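What Is It Made Of? Sorting Tools and Other Useful Things
A guide for young visitors, prepared by the Learning Department of the Grustier Museum of Everyday Things

The Grustier Museum keeps more than 2,000 objects that people once used at home, at school and at work. Many of them are small. There are spoons, hooks, handles, lids, buttons, rods and pegs. Some are easy to name. Others have puzzled the museum's staff for years.

When an object arrives at the museum, the first person to study it is usually Solveig Dahlgren, the keeper of household objects. She does not begin by asking what the object is for. Her first question is what it is made of. This guide explains how she finds an answer and how you can do the same with objects at home.

What is a material?

A material is the stuff that a thing is made from. A window is made mostly of glass. A sweater may be made of wool. Many objects are made of more than one material. A pencil has wood on the outside, a dark writing core on the inside, and sometimes a metal band and a rubber eraser at the end.

Each material behaves in its own way, and we call these ways its properties. Hard, soft, shiny, dull, stiff and bendy are all words for properties. People who make tools choose a material whose properties suit the job. A hammer made of wool would be of little help to a carpenter!

Looking at metals

Metals are found in nearly every kitchen drawer and toolbox. Most are shiny when they are clean and smooth. They carry heat well, and for this reason a metal spoon left in hot soup soon has a hot handle.

Color is a useful clue. Steel, aluminum and silver all look silvery gray, so color alone cannot tell them apart. Copper is reddish brown. Brass is yellow, a little like gold. It is made by melting copper together with another metal called zinc. A mixture of this kind is called an alloy. Steel is an alloy too. It is made mainly of iron, with a small amount of carbon.

A magnet gives another clue. Iron is pulled strongly toward a magnet, and so are most kinds of steel. Brass, copper and aluminum are not. Some stainless steel hardly responds to a magnet at all, so the magnet test should always be used along with other tests.

Some yellow objects are only brass on the outside. A thin layer of one metal can be placed over another, and this layer is called plating. Where the object has been rubbed for many years, the metal underneath may begin to show. Museum staff look closely at edges and corners for this reason, and they write "brass-colored" on the label until they are certain.

Looking at bamboo and wood

Wood comes from the trunks and branches of trees. Bamboo is often used in the same way, but it belongs to the grass family. Some kinds of bamboo grow taller than a house. The stems are usually hollow, with a solid joint at each place where you see a ring.

To make thin pieces, a worker splits the stem from end to end. The long fibers inside the plant run in the same direction, and the stem splits neatly along them. A thin strip of bamboo can bend into a curve without snapping. Makers use such strips for baskets, fans, kites and many other things. Thicker pieces are stiff enough for chopsticks and spoons.

Bamboo is usually pale when it is new. Run a clean finger along a smooth piece and you may feel fine lines. Ask an adult to check first that there are no splinters.

Looking at shape

Once the material is known, shape can tell us more. The following words are used on the museum's labels, and you may like to use them in your own notes.

Rod: a long, thin, solid piece, usually round.
Cylinder: a round shape with straight sides, like a can. A cylinder may be solid or hollow.
Disc: a flat or nearly flat circle.
Domed: rising gently in the middle, like an upside-down saucer.
Strip: a long, narrow, thin piece.
Loop: a piece that curves around to meet itself.
Hook: a piece with a bend for catching or hanging.

Shape and job often go together. A loop at the end of a handle lets a tool hang from a nail. A slot in a peeler's blade lets the peel pass through. A rounded tip is less likely to scratch than a sharp one. A shape can also mislead us. Ionuț Sandu, who looks after the museum's store, once labeled a short metal tube as part of a whistle. A visitor from Zepeda later matched it to the handle of her grandmother's bottle brush, and the label was corrected.

Sorting at home

You will need a tray or a cloth, a small magnet, paper, a pencil and an adult to help. The adult should choose the objects. Knives and other sharp things must stay in the drawer. Peelers have sharp blades, so an adult should be the only one to handle them.

Spread the objects out so that each one can be seen. Begin with the materials. Place metal things on one side and plant materials on the other. If an object is made of two materials, put it in the middle.

Next, look at the metals by themselves. Sort them by color, and then try the magnet. Write down what happens each time, even if the result surprises you. Scientists and museum keepers record surprising results with special care.

Now choose different rules. You could sort by length or by shape. You may find that two objects which were together in the first sorting are far apart in the next. Both sortings are correct. They are answers to different questions.

Classes may try the same activity in the museum's Zangate Room on Friday mornings. Each session is open to groups of up to 22 children and is led by Paweena Phromma of the Learning Department.

Mixed materials on one cloth

A mixed group of objects gives the best practice, as there is more than one sensible way to begin. Choose things that differ in both material and shape. On the pink plaid cloth there is a silver metal peeler with a small loop at the end of its handle, and a shiny, slightly domed disc the color of brass. The curved strip is bamboo, and so is the long stick with pale blue tape around it. Try the label words on the other metal pieces, and decide which should be called a rod and which a cylinder. Then write one label for each in your best handwriting, giving the material first and the shape second.

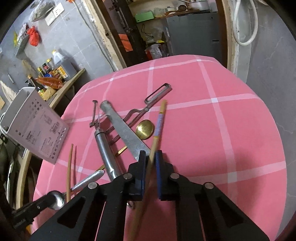
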